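Back at it after a gap. Kettle on, 24 browser tabs open, so this'll be quick.

I said I'd write up the house rules for the toy kitchen work. People keep asking and I keep replying with half an answer in email. So. Most of it is boring. Boring is fine.

**Reset the counter the same way every time.** We had a taped sheet with positions on it, then somebody moved the sheet. Now it's a printed card, kept with the log. If the card and the counter don't agree, stop and fix the counter. Don't start an episode and "note it later". You won't note it later.

**Name the objects once.** Block is block. Not cube, not brick, not "green thing". I went through the Juška logs in April and found the same item under five names. Took an entire evening. Never again.

**Write down what failed and keep it.** The old set had 2,281 episodes and the bad ones had been quietly binned, so there's no way of knowing how bad the bad ones were. Privura's guidance note (the short one, not the big pdf) says keep everything and label it. Agreed. Storage is cheap — my patience isn't.

**Hands out before the arm is live.** Obvious. Still the rule that gets broken most, mostly by me, reaching in to nudge something at the last second. Small servos pinch. It's not a factory arm but treat it like one, same habit, same call-out, every time. If you want to nudge something you pause first, and the episode gets marked as touched.

**Don't tidy the cables mid session.** Slack at the wrist is there for a reason. Check it at the start, check it at the end, leave it alone inbetween.

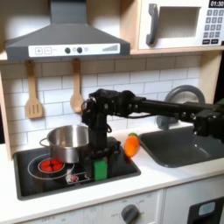

Next one is batch size. We stop at 100 and take a proper break, even if it's going well. Specially if it's going well. Stendum do 800 in a day with two people swapping and I'm told the afternoon half is noticeably sloppier, which I can beleive.

Also calibration. Once before each batch, and again if anyone has leant on the bench. Write the time next to it. Ten past two is fine, "after lunch" is not.

Still undecided on whether operators should mark their own episodes. Clarerent say no, second person always. Lovely if you've got a second person. For now I mark mine the next morning, cold, with the notes covered up. Will post the card template once I've fixed the margins.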